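Projects > Student Builds > Shared Workshop > Nistholm

Nistholm: hand-held grippers for folding laundry (my project report)
by Obinna Oyewole

14 comments | 16 shares

So I'm writing this up in the order things happened, more or less, and my advisor has already told me I ramble, so sorry in advance.

Nistholm started in February as a plan to build a whole robot arm that folds clothes. That lasted until I priced the joints. The cheaper route was to build only the end part, a pair of grippers you hold in your own hands, and use them to record how a person moves fabric. Teach first, buy the arm later (or talk the department into it!). I did the printing at home and the assembly at Besnard, the shared workshop near campus, where I have a shelf and a key to the side door.

The grippers

Each one is a trigger, a pair of jaws, a small motor and a board to read how far the jaws are open. There's a marker plate on top so the software knows where the gripper is and which way it's facing. I call the software Kuvico. It's mostly a pile of Python scripts with a nice name, but it does log both hands on the same clock, and getting that right ate two whole weeks.

My first jaws were hard plastic and slid right off cotton. The second pair had rubber pads glued on, and the glue let go every time I pulled sideways. What I have now is a pad that slots into a groove with a little lip at the back, no glue at all, and I'm pretty proud of that lip.

They're bulky. I'd love to say that's for strength, but I'm just not good at packing parts into small spaces yet. After an hour my wrists know all about it.

Cables

I wanted wireless. I bought two Wisix radio boards and got them talking on the bench just fine, then the readings came in late whenever both grippers were on together. I lost most of a month to it. In the end I went back to wires, and the late readings went away that same evening. The downside is that you have to think about where the cables go before you start a fold, or you end up folding one into the shirt (yes, I did this, more than once).

Picking the clothes

Towels were the warm-up and they're easy, since a towel is a rectangle and stays one. T-shirts were okay once I learned to grab at the shoulder seam. Then I got overconfident and moved on to pleats. A pleated skirt is a completely different animal! The waistband behaves, it's narrow and flat and you can line it up nicely, but the hem wants to spread and bunch up, and if you press in the wrong spot the pleats shift sideways. I settled on working from the hem with both grippers, one on each side, keeping the waistband at the far end of the table.

Where it stands

I have 1,840 recorded folds across 4 kinds of clothing. The towel and T-shirt ones look clean when I play them back. The skirt ones are messier and I haven't decided yet how many to throw out. Next on my list is a lighter shell for the right-hand gripper, and after that a better strain relief where the cable comes out, as the one I printed cracks along the layer lines.

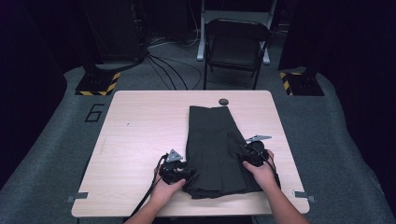

I'm also going to try a softer pad for the pleats before I record any more of them, and if it works I'll put the print files up with the rest of the parts.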